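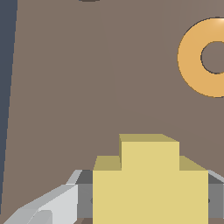 2 min read

The water in Fergate had tasted of pennies since January, and now a man from Stakura was going to fix it with a stick.

Eluned Nicholas stood at the back of the hall with her arms folded. She'd come for the neighbours, she told herself, and for the slice.

"The rod finds the fault," said Nestor Saludo. He held up a length of bent copper. "I've walked 29 towns. I've not been wrong."

"Who checked?" said Eluned.

A few heads turned. Kasun Patwary, who had paid the deposit out of his own pocket, looked at his boots.

Saludo smiled the way dentists do. He said the colour of the water told him there was an old spirit line under the creek, and for 500 dollars – the balance, payable tonight – he'd talk it into moving.

She followed him down to the creek with the rest of them. He walked the bank twelve times. The rod dipped at the willow, then again at the Mondals' letterbox, and once, hard, when a dog barked. Each time there was a murmur. Each time Eluned wrote the spot on the back of her hand in biro.

"Now do it with your eyes shut," she said.
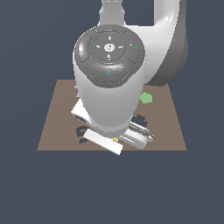
Sandamali Mondal said to leave the poor man alone, he'd driven all the way from Nindach, and hadn't her own grandfather found their bore with a forked branch, and hadn't it run sweet for 52 years?

"It ran sweet because there's water under the whole valley," said Eluned. "You could've found it with a spoon."

But Saludo had already shut his eyes. He shuffled forward, slippers of mud growing on his good shoes, and missed the willow by the length of a ute. He missed the letterbox too. Then he stopped beside her, and the rod swung round until it touched her sleeve.

She could taste pennies.

"Open your eyes," she said, and he said that they were.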